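The Couch Is Where Everything Lands

Jul 29, 2018

By Aisling Buckley

Most homes have a closet for coats and a hook or two for bags. Most homes also have a couch, and the couch is usually closer to the door. By the end of a summer day, the couch has won.
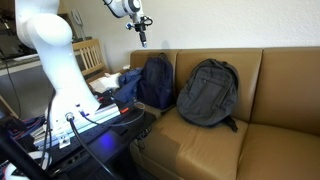
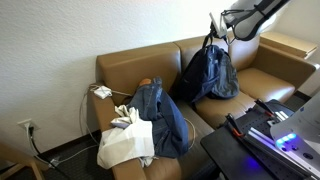

A backpack and blue fabric on the seat cushions.

Yaa Abugri has spent nine years helping families in small apartments sort out their front rooms. She runs a two-person business called Akpalu with her cousin, Yaw Amegashie, and she says the living room seat comes up on almost every first visit.

"People want to talk about the closets," she said. "Then I ask where they sit at night, and they tell me they move a pile first."

The pile tends to be made of the same things. There are school or work bags. There are jeans that have been worn once and aren't ready for the wash. There is usually a cloth tote with something still in the bottom of it. Abugri calls these "halfway things" – still in use, with no fixed place to go between uses.

Her first rule is to deal with the bags before the clothes. A backpack takes up a whole seat, and it tends to hide whatever is behind it. She empties each one completely, on the floor, and shakes it out over a sheet of newspaper. Lunch containers go to the kitchen. Papers go in one stack to be read that evening. Then the bag is zipped and hung up by its top loop. She does not like bags hung by a shoulder strap, which she says stretches the stitching and lets the bag swing into the wall.

The hook matters more than people expect. Amegashie puts in a plain steel one made by Sendau, screwed into a stud, at the shoulder height of whoever owns the bag. Stick-on hooks come down, he said, usually in the first month of school.

Clothes are harder. Kwabena Ankrah, a nurse who hired the pair in May, had been draping his jeans over the couch for years. He didn't want them in the dresser with clean shirts and he didn't want to wash them every time. Abugri gave him a single open basket, a Plerkska, which sits beside the bedroom door. When the basket is full, everything in it gets washed.

"I still miss it some nights," Ankrah said. "But I can sit down."

Cloth bags get folded in thirds and stored inside one another. Abugri lets each household keep as many as will fit in one bag and gives the rest away. One client had 24.

Once the seat is clear, it needs some care. On leather, Abugri wipes with a barely damp cloth and then a dry one. Faux leather can take a drop of dish soap in the water, though she tests it on the back first. Buckles and zipper pulls will scratch either one. The crumbs are in the seam between the seat and the back, and a crevice tool gets them out faster than fingers.

The whole visit, hooks included, costs $100 and takes 2 hours. Abugri comes back a few weeks later to see what has landed on the couch since. It is usually a sweater.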